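Wrist camera only: how to compare two policies fairly when the shelf hides part of the view?

Posted by Tiziana Costa, May 22, 2024

Hello to all. I am writing my thesis about imitation learning with one arm and I have a problem with the evaluation, more than with the training. My English is not perfect, please ask if something is unclear.

The task is with a small white shelf unit on a white table, juice cartons on the shelf and other small goods. The policy sees only the wrist camera. I compare 2 policies, one trained with single images (I call it Kallo) and one that takes also a short history of images (Monti). Each one gets 20 trials. Monti wins by 3 trials. My supervisor asks if this is a result or if this is luck, and I could not answer her.

My doubt is this. From the wrist, the view changes very much with the pose of the arm. In one pose the shelf is far and the cartons have strong blur. In another the cartons are big and readable, but a metal leg passes in front of them. I did not control from which pose each trial begins, I only moved the arm by hand to "a good place" before each start. Is it possible that the difference comes from this?

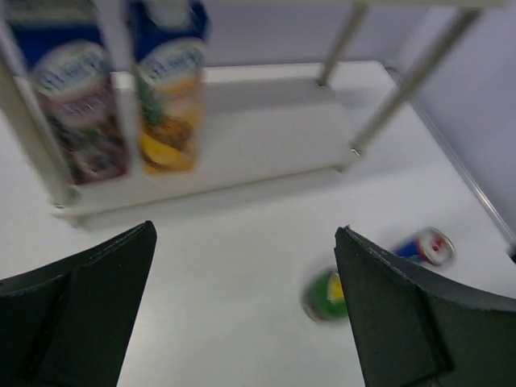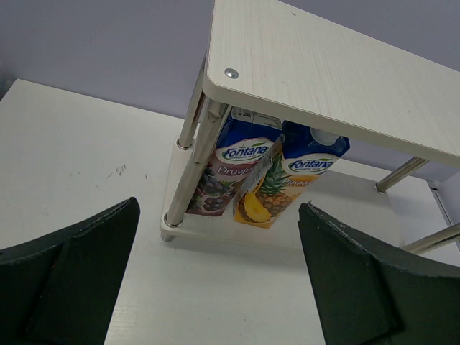 Wrist camera, same setup: first the view with the small can lying on the table, second a closer view of the grape and pineapple cartons on the lower shelf.

I can repeat the trials, but the robot is shared and I have only 5 more days with it. What would you do with this time?

Elisa Pellegrini

Yes, it is possible, and with a manual start I would even expect it. You know which policy is running when you place the arm, so without wanting it you may give one of them the nicer view.

What I would do, in this order:

Write down a fixed list of start poses, before you run anything. Save them as joint values and not as photos. Include some bad ones on purpose, where a leg covers a carton.

Run both policies from every pose in the list, with the goods in the same places. Now your trials are pairs. You can look only at the pairs where one policy succeeds and the other fails, and this tells you more than two totals. McNemar's test is made for this, use the exact version, because your numbers are small.

Mix the order. Do not run all of Kallo first and all of Monti after, the light and the calibration can change during the day. If possible a colleague starts the policy and you judge success without knowing which one it was.

About your present result: 3 trials of difference in 20 is weak. I would report it as a first observation, with confidence intervals, and not write "outperforms". This is not a shame — many papers have the same size of experiment and only say it less clearly.

One more thing. Motion blur and a covered object are different problems. A history of images can help when the leg hides the label, since an earlier image may show it. For blur, I am not sure. If you mark each start pose as "clear" or "covered" in your list, you can show the results in separate rows, and for me this would be the interesting part of the thesis.

Huditz

just add a second camera fixed to the wall, we did that and the problem was gone. also shorter exposure and more light for the blur

Tiziana Costa

Thank you both. Huditz, I understand, but wrist camera only is the subject of the thesis, so I can not add one. The exposure I will check.

Elisa, the pairs are a very good idea. One question remains: if the arm touches a carton during the first run, I must put it back by hand for the second run. Is tape on the shelf enough, or will the policy learn to see the tape?

Elisa Pellegrini

The policy does not learn during evaluation, but tape that was not in the training images can still disturb it. Make small pencil marks, or save a reference image from one fixed arm pose and lay it half transparent over the live image while you put the carton back. We use the second way with Hirero and it takes less than a minute each time.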